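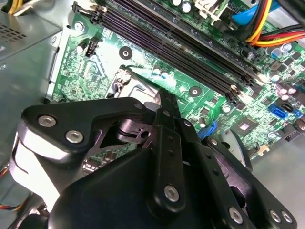

Viola Testa asked whether we really need a second arm this year, as the first one is still idle for a part of each shift. She would prefer to spend the money on better fingers for the gripper we have, and to look at the second arm again in October.

Pieter Mertens answered that the idle time comes from the feeding of the computer cases to the bench. When the operator is late with the next case, the arm waits. He agreed that a second arm would wait also.

It was noted that the budget line for the disassembly cell was approved on 21st April and has not changed since.

Item 3. Offers received

Two offers are on the table. Goltum asks 803 euros for a set of narrow fingers, delivery included. Vositard asks 510 euros for a similar set, but the mounting plate is not in the price and must be ordered separately for 374 euros. Adoración Robles remarked that the Vositard offer is therefore the more expensive one. Aurelio Garrido will ask Vositard if our present plate can be used.

The narrow fingers are wanted for the work between the memory slots and the processor socket, where there is little space. For the drive cages the present fingers are sufficient.

Item 4. Spare parts and service

Ezequiel Valcárcel reported that the service contract with Segura covers the arm but not the gripper. He proposed to keep one spare set of screws and one spare wrist cable in the workshop. Agreed.

The Denside software license must be renewed before October. Pieter will obtain the price in writing.

Item 5. Decisions

The purchase of the second arm is postponed.
The narrow fingers will be bought, from Goltum if Vositard does not confirm the plate.
Viola will prepare a small plan for the feeding of the cases, with the cost of a roller table.

Adoración asked that the offers be sent to all members before the meeting and not during it. Pieter will do so.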